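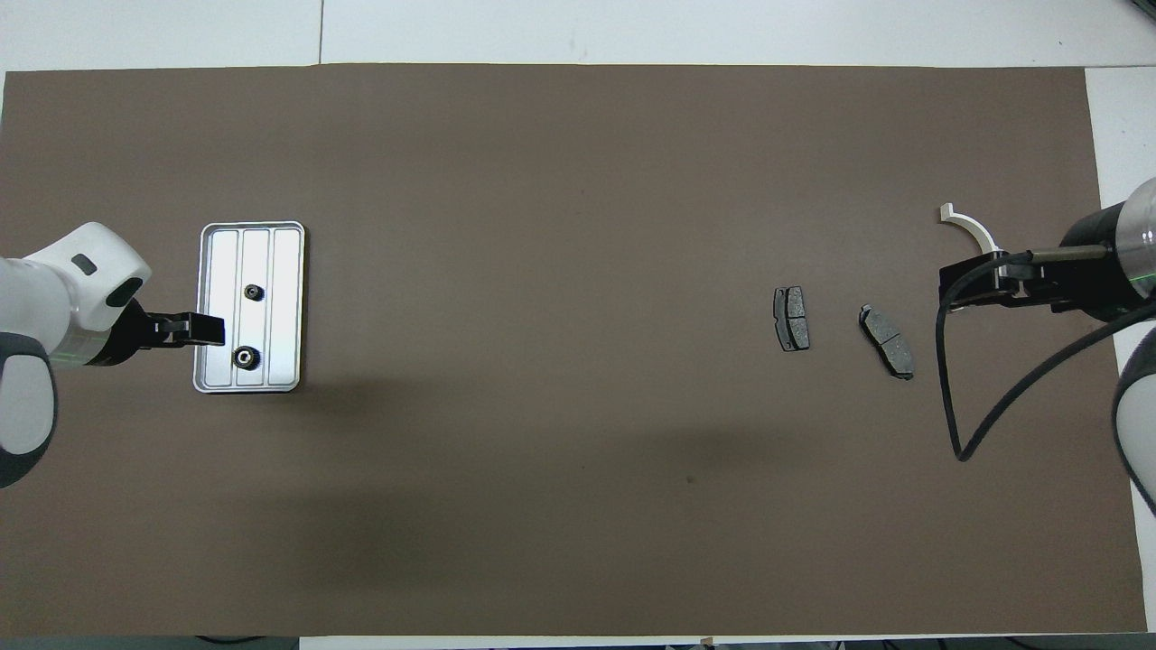 The Good Tray
July 14, 2026
By Annapurna Chowdary

My uncle Stavros had one rule when you worked on a car with him, and the rule was paper. Brown paper, off the big roll, flat across the table before a single part came off the vehicle. He didn't care if it was a ten-minute job. You rolled it out, you smoothed it down with your forearm, and then you could go look at the brakes.

So when Jasmina called me from his shop the week after the funeral and said she was doing the pads on the old Tredlow herself, the first thing I said was, "Did you put paper down?"

"I put paper down," she said. "I'm not an animal."

I drove over anyway (she's my cousin, and she had that voice on). She'd covered nearly the whole white table. Two brake pads were lying on the brown, one straight and one crooked, and I wanted so badly to straighten the crooked one that I put my hands in my pockets.

"Where'd you find the tray?" I asked.

The silver tray with the long ridges down it! I hadn't seen it in years. Stavros used it for little stuff, the things that roll, and when we were kids we weren't allowed to breathe near it. Now it had two black gears sitting in it, one a bit bigger than the other.

"Under the sink," Jasmina said. "The gears were already in there."

"They're not off the Tredlow?"

"What would the Tredlow want with those?"

Well, I didn't know. I picked up the little one and looked through the hole in the middle like that was going to help. We went through everything he'd ever taken apart: the garage door opener, the meat slicer he swore he'd get running for Mrs. Zapata, that awful Brokden clock that hung in the hallway and ran 40 minutes slow my entire childhood.

Jasmina stopped with a rag in her hand. "Where is that clock?"

It was in the closet behind the winter tires, and I'm telling you, we were both on our knees in about two seconds. We got the back off with a butter knife. No gears missing. It had every part it was born with, and it was still a terrible clock.

"Call Nélida," I said.

So she called Nélida Zapata, who is 5 feet tall and shouts into the phone as if it's a well. I could hear her from across the room. Yes, she still had the slicer. Yes, it was still in pieces. He'd told her in the spring he had the gears and only needed an afternoon.

Jasmina hung up and didn't say anything for a while. She slid the bigger gear up the tray with one finger and slid it back down.

"Pads first," she said finally. "I can't drive over there with no brakes."

"We could take my car."

"Pads first, Anna."

I found a clean corner of the paper and sat down next to it. She handed me a wrench, and I handed it back, and she handed me the right one.

More Short Fiction
Sena Nartey, "Last Bus to Obradović Street"
"Flilleo and the Borrowed Coat"
"Twenty-Seven Jars"
"What the Neighbors Heard in July"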